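Notes on the Pultumach box and shelf set. Read this file before using `layouts.csv`, because several columns have changed meaning between releases.

# Pultumach

Pultumach is a collection of pictures and short written notes about packaged goods and where they are put: standing on a table, lying on a table, or placed on a small raised shelf. It grew out of a stocktaking exercise at Grurkham, where we wanted a plain record of how mixed boxes end up arranged when there is one shelf and more stock than will fit neatly on it.

The set has 1,553 pictures. Of these, 1,094 have a full layout note and the rest have only the basic fields.

## The furniture

The table has a light wooden butcher-block top made of narrow strips. The strips vary from pale cream to medium brown, which matters if you are sorting by colour, as a pale side panel can be close to the tone of the wood.

The shelf is a separate piece that stands on the table towards the back. It has a pale wood top on a thin black metal frame. We treat anything resting on its top as `on_shelf`, and anything on the tabletop as `on_table`, including items directly in front of the legs.

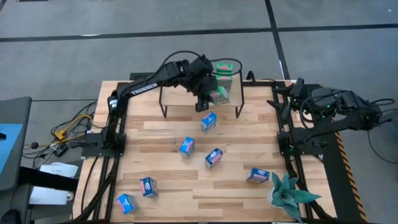
*Green boxes on the shelf, blue boxes still on the table.*

Colour is the main sorting rule in this group of layouts. Green goes up, blue stays down. The green boxes are gathered towards the right of the shelf and the left part is free, so the note for this layout reads `shelf_side: right`. One of the green boxes is at an angle near the front edge. We record that as `turned` and do not correct it to square.

The blue boxes are scattered, and their angles are noted one by one. Anitha Devadiga wrote most of these notes and used the table edge as her baseline throughout. The plant in the lower right corner is recorded as `other_item`. It is not stock and should be left out of any totals.

## The boxes

Packaging is named by what is printed on it if the print can be read. If it can't, the entry gives the colour and stops there. Please don't fill in brand names from memory when sending corrections. Satish Gowda went through the first release and removed a good many of these guesses.

Different sizes of the same product are given separate rows. The size field is relative to the other boxes in the same picture (`taller`, `smaller`, `same`) and can't be compared across pictures.

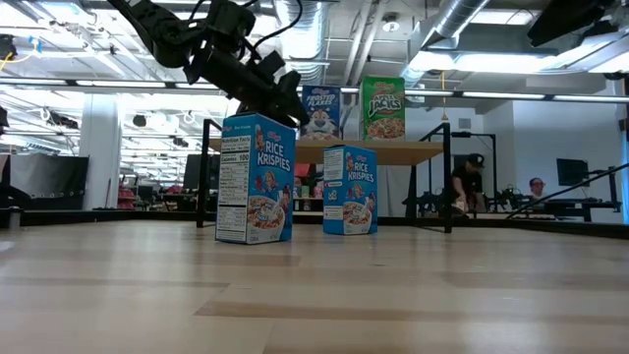
Photo: Shobha Thampi / Pultumach

Size and facing both come into play with the Rice Krispies boxes on the table. The taller one is nearer, and the smaller one is to the right and a little further back, with bare wood between them. Both show a nutrition label on the left side panel as well as the front, so `faces_visible` is `front+side` for each. Frosted Flakes and Apple Jacks are up on the shelf, blue on the left and green on the right.

Text on nutrition panels is copied only where it is clear. "Calories 100" is legible on the taller box and is in the notes as printed. The strip along the top edge of that box is marked `unread`.

## Fields in layouts.csv

| Field | Meaning |
|---|---|
| `layout_id` | Number of the arrangement, shared by pictures of the same layout |
| `item_colour` | Main colour of the packaging |
| `item_name` | Product name if legible, otherwise blank |
| `place` | `on_shelf` or `on_table` |
| `shelf_side` | `left`, `middle` or `right`, blank for table items |
| `angle_note` | `square`, `turned` or `lying` |
| `faces_visible` | `front`, `side`, `top`, or a combination joined with `+` |
| `other_item` | Anything present that is not stock |

`angle_note` used to be called `tidy`. Ilango Annamalai asked for the change after two of us had been using it in opposite ways - if you have scripts that look for the old name, they will fail without a warning.

## Known problems

- 70 layouts have no `shelf_side` value. They came from the Cunley batch, which was noted on paper, and the sheets did not have a box for it.
- Green and blue-green were merged in early notes. Most have been split again, though a few plants are still down as plain green.
- `lying` and `turned` overlap. A box can be both, but the field only holds one value. Use `lying` first.
- Boxes partly hidden by something in front are noted from the part that shows.

## Using it

The set suits work on shelf layouts, picture sorting and checks on written stock notes. It isn't much use for estimating how many boxes a shelf can hold, as no measurements were taken. It also says nothing about what is inside any box, or whether it has been opened.

To check the notes against the files, run `python check_notes.py layouts.csv`. It prints the rows that have a `place` but no colour.

## Changes

**December** - `tidy` renamed `angle_note`. Pavithra Achari rechecked all `unread` entries. Samir notes merged into the main file, and the old `samir.csv` removed.

Corrections go in `fixes.txt`, one line each, with the `layout_id` first.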